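Kanaan Tabletop Manipulation Set: Incident Notes and Known Faults

Release status: withdrawn in part, reissued Saturday, March 28, 2026
Maintained by: Skandent data group
Collection site: Grarham

Purpose of this file

This file accompanies the reissued Kanaan set. It records a recurring cable fault found after the first release, the episodes affected by it, and the changes made to station procedure. Users who downloaded the first release should replace it. The file layout and the task labels are unchanged.

Contents

The set holds 3,548 episodes of two-arm household tasks, among them table setting, cloth folding and the handling of small dishes. All episodes were recorded at 30 frames per second on enclosed tabletop stations. Each episode includes joint positions, commanded positions, gripper state and video from a fixed camera.

Description of the fault

The gripper cable on these stations runs outside the arm and needs slack to allow full wrist rotation. During long reaches toward the center of the table, the slack could catch on the elbow housing. The gripper servo then lost its signal for a short time and held its last position. When the signal came back, the servo moved to the current command at full speed — in several episodes while the gripper was closed on a dish. 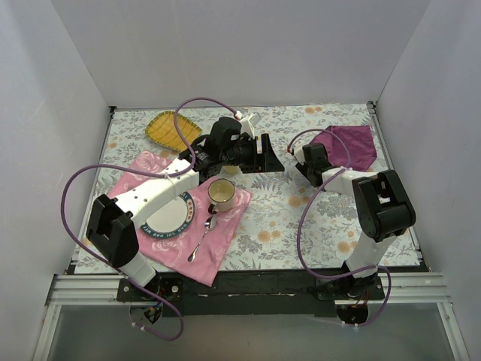 The controller did not report the loss. It repeated the last valid reading, so the affected logs show a flat gripper trace followed by a sudden step. The first review took these traces for operator pauses and passed them. The fault was identified later, when a policy trained on the set at Plolleck began to freeze and then snap its grippers shut during placement.

Affected episodes

A second review found 76 episodes with the fault. They have been removed from the training split and placed in a separate folder named cable_fault. The episode count given above includes them. They are kept for work on fault detection and should not be used to train control policies.

Safety

No injury was reported. Because a gripper may move without warning when its signal returns, operators must cut power to both arms before reaching into the enclosure. Pausing the session in software is not sufficient. This rule applies to all stations, including those with no record of the fault.

Corrective measures

The controller now stops both arms if a gripper reading is missing for 5 consecutive frames. Cable slack is checked through the full range of wrist motion before each session. A strain relief bracket is under test and is expected to be fitted in April.

Known limits

Signal losses shorter than the stop threshold may still be present — the review could not separate them reliably from normal holds. Users working with fine gripper timing should compare commanded and measured positions before training.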